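The Velledeck Plant Table: Notes on a Pot of Dirt

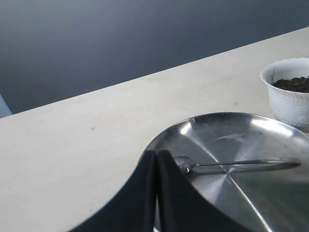
The state of the pot

Every newsletter needs a horticultural column, and since the last person to write ours moved away and took the good trowel, you have me. My qualifications are a library card and a windowsill.

Our subject this month is the white ceramic pot on the Velledeck table. It has a scalloped rim that curls outward in little lobes, like a pie made by somebody with time on their hands, and raised leaves and flowers all over the sides. I mention the leaves and flowers on the outside because they are presently doing most of the work. Inside is dark brown soil and one thin dark stem, over by the wall of the pot, looking like a guest who came early and doesn't know anyone.

Three members have asked me whether the stem is alive. I don't know. I did the fingernail test on it (scratch gently, look for green) and got a result I would call brownish. One book in the library says brownish means dead. Another says wait until July. I prefer the second book.

The Huanca question

Readers with long memories will recall that the pot was supposed to hold a Huanca, the trailing variety we voted for at the winter meeting after a discussion that ran past the end of the parking. The Huanca was ordered from Nudargate Nursery. What Nudargate sent was a bag of potting mix, a very nice card, and a promise that the plant would follow in spring. It is spring. I have called twice and both times been told it is "on the bench," a phrase I took to be encouraging until I thought about baseball.

The stem came in with a cutting swap and was put in the pot to keep the place warm. If the Huanca arrives and the stem has put out so much as one leaf, we'll have a seating problem. I would enjoy having that problem.

On soil

The mix is decent stuff, crumbly, with small clumps in it. Some of you like to sift out the clumps. I used to, and then I noticed that the plants of people who don't sift looked the same as mine, and those people had their Saturday afternoons.

Please leave the soil a little below the rim. Filled to the top, it looks generous for as long as it takes to water it, and then it's on the table and down the front of whoever was watering. The scallops are not a spillway. I have tested this in my good shoes.

Also, please stop adding coffee grounds. I know what you read. Between the meetings and the coffee urn, that pot could be drinking more than the membership.

The plate

The big round steel plate beside the pot belongs to the plant table and should stay there. It's from Stodia, item 503 in their kitchen catalog, and we bought it to work over when repotting: tip the root ball out onto it, pick through, and tip the leftovers back in the pot. It has a raised rim, so the dirt stays put, and that brushed finish that throws bright streaks in every direction when the lights are on. It is by some distance the most glamorous thing we own.

It has twice gone missing and twice been found under somebody's lemon bars. I have nothing against lemon bars. I had two. But the plate needs a real scrub between jobs in either direction, and I would rather we kept it to one job. There are perfectly good serving platters in the cupboard by the sink, including the turkey one.

The table

The white tabletop has picked up a few scuffs and marks. I tried dish soap, then baking soda, then a firm tone. Some came up and the rest have been admitted to membership. Lift pots when you move them, please. Dragging is quicker, and the table keeps a record of it.

A felt pad under the pot would help. If anyone has a spare, leave it in the plant table tray with a note saying what it is, as last year a perfectly good one was thrown out as a coaster.

Watering, April through July

The sign-up sheet is on the back of the door. One small cup, poured slowly, and only when the top inch feels dry. Put your initials down when you've done it, so that the next person doesn't do it again out of kindness. I suspect kindness is what happened to the fern.

If you see green on the stem, do not prune it or repot it, and don't talk it up to the Nudargate people until the Huanca is safely off the truck. Leave a note in the tray and I'll come by with the magnifying glass.

Next cutting swap is after the spring meeting. Bring labels. "Green one, from my sister's" is not a label, though we have four of them.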